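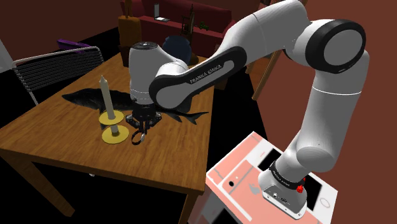 Slide 1. The Brelora cell in simulation: arm, pedestal and table, with the gripper over the middle of the table.

Speaker notes: Setting up and looking after the simulated cell at Belau

Slide 1 -- Opening

Good morning, and thank you for coming. The subject of this talk is a single cell and the routine by which it is kept in order. The cell is called Brelora. It exists twice: once as a physical installation in the Belau laboratory, and once as the simulated cell on the screen. Today's remarks concern the simulated one, and the physical cell will be mentioned only where the two have to agree.

Leave the slide up while the audience settles. Point out the arm, which carries the Franka Emika name on the forearm and again on the base, and the table to its left. The candle holder and the large dark fish beneath it are the objects for this layout. The next slide deals with the pedestal.

Slide 2 -- The pedestal and the base

The arm is mounted on a pedestal, and every other position in the cell is measured from the top of it. The surfaces of the pedestal carry a texture, and on this layout the texture is a smartphone, pink and white. The texture is drawn at random from the Goler library and has no effect on contact or weight. Staff who are new to the cell sometimes ask whether it should be corrected. It should be left alone.

What must be checked is the height. The base link has to rest on the top face of the pedestal with no gap and no overlap. An overlap of even a small amount will cause the solver to push the arm upwards at the first step, and the fault then shows itself at the wrist, a long way from its cause. We lost most of a week to this in August.

Slide 3 -- The starting pose

The arm begins each run from a stored pose. Compare with slide 1, where the upper arm rises from the base, the elbow is high and the forearm slopes down towards the table, with the gripper pointing downwards. Checks on reach are made with the gripper in this attitude.

(If asked: joint limits are held in a separate file from the pose. Both files must be updated when the arm model changes.)

Slide 4 -- Objects on the table

Objects are placed by the layout tool, which picks a model, a scale and a position. Scale is the usual source of trouble. The models in the library come from many authors, and they were not drawn to a common unit. A fish may therefore arrive large enough to stretch across the table and serve as a stand for a candle holder. The tool permits this provided that the stack is stable and the gripper has clearance.

Clearance is tested against the fingers as well as the wrist. Earlier versions tested the wrist alone, and layouts were passed in which a finger began inside an object. Please draw attention to how near the gripper is to the yellow candle holder on slide 1. A layout of this kind is worth opening by hand before it is released.

Slide 5 -- The room

The furniture behind the table is background. The sofa, the chairs and the items on the sofa are fixed in place and take no part in the physics. They do matter to the cameras, and they add to the rendering time. The current limit is 75 background models for each room.

Slide 6 -- Routine care

The following is carried out before each batch of 1000 layouts.

Load the base scene with no objects and let it run for 30 seconds. The arm should hold its pose.
Open and close the gripper fully. Both fingers should travel the same distance.
Place the reference block at each of the 13 marked points on the table top and move the gripper to it.
Record the result in the Lavoie log, with the version of the arm model.

If any step fails, the batch is not started. The person on duty restores the last approved base scene and repeats the checks from the beginning. Partial repairs to a live scene are not permitted -- they have a way of being saved by accident.

Slide 7 -- Keeping the two cells in agreement

When the physical arm is removed for service and refitted, its base position is measured again and the new figures are entered in the simulated cell on the same day. The table height is measured at all four corners. A change to either one requires a full repeat of the checks on slide 6.

Allow time here for questions on measurement. The form for recording base positions is in the handout, on the last page.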